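Section 2. Before You Buy: Planning and Budgeting for a Picking Cell

Read this section before you sign anything. The rest of the manual assumes that you own an arm, a gripper, a computer and a bin, and that they all arrived in the same month. Section 2 is for people who still have money.

The Wakon picking software runs on a modest computer and costs less than most of the things you will attach to it. Plan for the attachments.

2.1 What you need to decide first

1. Write down what you want picked. Use real items from your own shelves. "Assorted small goods" is how a salesperson describes them, and it will get you a gripper for assorted small goods, which may not include yours.

2. Weigh the heaviest item, then add the weight of the gripper, the mounting plate and anything else that rides on the wrist. The total must stay under the arm's rated payload. Arms are sold by payload, and buyers have a habit of spending all of it on the product and none of it on the hand.

3. Measure the deepest point the gripper has to reach. Take the measurement inside the bin, down to the floor, in the corner farthest from the arm base.

4. Decide how many picks an hour you need. If the honest answer is that you don't know, buy for testing first and leave production for next year's budget.

Note: A cell bought for testing can be noisy, slow and ugly. A cell bought for production has to be guarded, documented and kept running by someone who isn't you. Price them separately.

2.2 Setting the budget

Split the budget into three lines: the arm, the hand, and everything else. Most first-time plans have a healthy first line, a thin second line, and a third line that says "misc." The third line is the one that will come back for more money in June.

"Everything else" includes at least the following:

- Base or pedestal, and the means of fixing it to the floor
- Bin, and a spare of the same model
- Work surface
- Clamps
- Cables, cable ties, brackets and connectors
- Emergency stop and guarding
- Lighting
- Freight and unloading
- Test objects

Set aside 1,000 dollars for cabling and cable support before you ask for quotes. It looks like a lot for string. Our second planning customer, Somboon, cut this line to pay for a nicer monitor, and then had a very clear view of a cable catching on the edge of a bin.

Caution: Do not count the integrator's demonstration hours as training. Ask for training as its own item on the quote, with a number of days next to it.

2.3 Planning the space

1. Mark the arm's full reach on the floor with tape. Then mark the reach of the gripper beyond that. Keep desks, doors and coffee outside both lines.

2. Place the bin so that the arm can reach every corner without stretching straight out. An arm at full stretch has few choices left about how to hold its wrist.

3. Fix the bin down. Clamps are fine for a test cell and can be moved when you change your mind. Buy more than you think you need, all of one type if purchasing will let you.

4. Leave slack for the cables, and then check the slack with the arm in its worst position, low over the bin with the wrist turned. Anything routed on the outside of the arm takes up room you did not draw on your floor plan. The loop below the wrist is the part to budget for. On a KUKA arm working over a gray bin, the yellow and black cables swing right around the orange joint cover and hang over the objects. 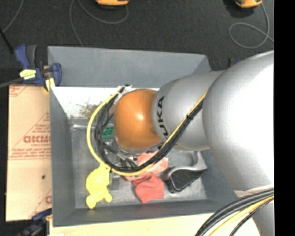 5. Have the supplier confirm in writing who provides the cable support on the arm. Arm sellers believe it comes with the gripper. Gripper sellers believe the reverse.

2.4 Buying test objects

Purchasing departments find this item difficult. Put it in the plan anyway, and give it a part number if that helps it through.

1. Choose objects that differ in shape, stiffness and shine. Something soft, something hard, and something that folds up on itself when grabbed will teach you more than a carton of identical blocks.

2. Buy every object in duplicate. Store the second set where the first set can't be borrowed from it.

3. Include at least one item close to the color of your bin. Gray on gray is a fair test of a vision system and a cheap one.

4. Keep a list of what you bought and where. Rawiri Lowther, who maintains our own test set, has spent more time searching for one discontinued bath toy than he spent choosing the arm.

2.5 Comparing quotes

Ask each supplier for the same cell, in the same words, and compare line by line. The two quote templates we supply, Naditeck and Kirano, differ in layout only. Naditeck is shorter. Kirano has more boxes, for companies that feel safer with boxes.

Check these points on every quote:

- Payload is stated at the wrist, with the gripper's weight shown separately
- Delivery time is given for the last part to arrive, since the first is of no use alone
- The spare gripper is priced now, while they still want your order
- Software fees are listed by year
- Installation names a start date and says who moves the crate

Note: A pallet that weighs 2,000 pounds does not go up in the freight elevator because the brochure says "compact." Find out what the elevator carries.

Caution: Never approve a quote that leaves out safety equipment on the grounds that the cell is only for testing. The arm has not been told it is only for testing.

2.6 Sign-off

Fill in the planning sheet at the back of this manual and have it signed by whoever controls the budget and whoever will stand next to the robot. If these are the same person, ask a colleague to read it too.

Questions about planning go to Saskia Ormsby at the Wakon support desk. Please attach the sheet. Section 3 covers unpacking.

Section 2 last revised 5 July 2020.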